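Home
News
Markets
Farming
Transport
Opinion
Contact

Onion lorries move again from Pindavel after border fee is put on hold

Traders in Pindavel sent their first full loads of onions across the border this week, after the new inspection fee that had stopped the trade for most of March was put on hold.

By six in the morning, 17 lorries had left the wholesale yard on the Tornmont road. All of them were loaded with red onions, and all had passed the crossing before midday, according to the Pindavel Onion Traders' Association.

"We are relieved, but we are also tired," a spokeswoman for the association said. "The farmers were calling us every evening to ask when we would buy again, and we could not give them an answer. Now we can give them one, at least for the next weeks."

The trouble began when the district office at Tornmont introduced a fee of 62 for every lorry inspected at the crossing. Until then the inspection had been free of charge, and the traders paid only the usual road levy. The office said that the money was needed to pay for a second inspection lane and for staff who could work in the evening.

The traders did not refuse the second lane. Their complaint was that the fee had to be paid again each time a lorry was sent back to the queue, even when the mistake was in the papers of the office. Some drivers told the association that they had paid three times for one load. The association then asked its members to stop sending onions, and most of them did so.

During the stoppage, sacks were piled up in the yard and in private stores in the villages. Red onions keep well when the air is dry, but the early rain this year made the work more difficult. Farmers said they had to open the sacks, spread the onions on the floor and turn them by hand so that they did not rot.

One grower with a small plot near the river said that she lost 40 sacks in this way. She had borrowed money for seed and expected to return it from the first sale.

"I am not angry with the traders, because I know they had also no income," she said. "But a sack that is spoiled, it is spoiled. I will have to speak with the lender and ask him to wait for the second harvest."

Others sold to local buyers for whatever price was offered. At the retail market in Pindavel, shoppers were pleased to find onions cheaper than they had been for a long time, while the women who sell them by the bowl said that they earned less than before, even on the busy mornings.

The price at the yard has already begun to rise. On the first day after the suspension of the fee, a sack was sold at 140 at the gate, and buyers from the other side of the border were waiting there before the office had opened. Traders expect that the price will fall a little when the older stock has been cleared, and will then stay steady until the new crop comes in from the hills.

Transport companies were also glad to see the trade return. Flitar, which runs the largest group of lorries on the route, had sent part of its vehicles to carry cement during the stoppage. The company said it would need a few more days to bring all of them back, and that some bodies had to be washed carefully before they could carry food.

"A customer does not want cement dust on his onions," the company's dispatch manager said. "We wash with water under pressure, we let it dry, and then we wash one more time. It takes a day for each lorry, and we have only one place to do it."

Smaller owners, who often drive their lorry themselves, were in a harder position. Several of them could not find other loads and parked at the side of the Tornmont road for the whole period. The food kiosks there gave them meals on credit. One kiosk owner said that she had filled half of a school notebook with names and sums, and that the first drivers had stopped to pay her on their way back from the crossing.

The district office said in a short statement that the fee was "put on hold and not cancelled". It will be discussed again when the figures for the quarter are ready. The office agreed that a lorry should not be charged twice for the same load, and promised that the forms would be made simpler. It did not say when the new forms would be printed.

The association has asked for three changes before any fee is brought back. It wants one payment for one load, a receipt with the time written on it, and a person at the crossing who can correct a small mistake in the papers without sending the driver back to Tornmont. At present this journey takes most of a working day -- and in the rain it can take longer, as the last part of the road has no hard surface.

A clerk at the crossing, who was not allowed to speak in the name of the office, said the staff there would welcome such a change. The drivers shout at them, he said, although the staff did not make the rules and cannot alter them.

Buyers on the other side were affected too. A wholesaler who supplies hotels and school kitchens said by telephone that he had bought white onions from the coast in the meantime, but his customers did not like them so much in cooked dishes. They are more watery, he said, and they cost more to bring. He has now ordered from Pindavel again, though he will keep a smaller contract with the coast in case of another stoppage.

This worries the association. Its spokeswoman said that a market which is lost for three weeks does not always come back complete. "The buyer has learned another road," she said. "We must now be very correct with quality and with time, so that he remembers why he came to us before."

For this reason the members have agreed to sort the onions more strictly in the coming weeks. Sacks with wet or soft onions will be refused at the yard gate, and mixed sizes will be sold only on the local market. Some farmers find the rule too hard after the losses they have had. The association answered that it would look again at the rule when the old stock is finished.

There was also some good news for the smaller growers. Bright, a food processing firm with a drying shed outside Pindavel, said it would take part of the onions that are too small or too marked for export. The firm slices and dries them and sells them to soup makers. It pays less than the exporters, but it pays on the day of delivery, and growers who live near can bring their sacks by handcart.

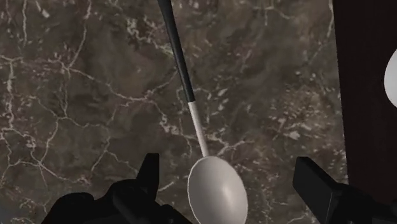 A long spoon on a dark marble worktop. Onions are a daily item in most kitchens on both sides of the border.

The firm said that it could take more if the electricity supply was steady. During March the shed was without power on many afternoons, and slices which were half dry had to be thrown to the animals. A request for a stronger line was sent to the power company last year, and the firm is still waiting for the answer.

In the villages the talk is now of the next planting. Seed is usually bought at this time, but a shopkeeper on the main street of Pindavel said that he had sold very little so far. Farmers come in, ask the price and say that they will return when they have been paid for the old crop. A few of them told him that they are thinking of planting beans on part of the land, as beans can be stored for a year and do not need to be hurried to a border.

The agricultural adviser for the area thinks that such a change would be reasonable for some, although not for all. The low fields near the river are too heavy for beans, she said, and the families there have grown onions for a long time and have the tools for it. She advised them to build raised floors in their stores before the next rain, so that air can pass under the sacks.

Loading at the yard continues every day from four in the morning until the heat becomes too strong. The porters, who are paid by the sack, have returned to work in two groups, and the association said it would open the second gate if the number of lorries goes on rising. Drivers are asked to bring the stamped copy of their papers as well as the original, and to join the queue from the Tornmont side.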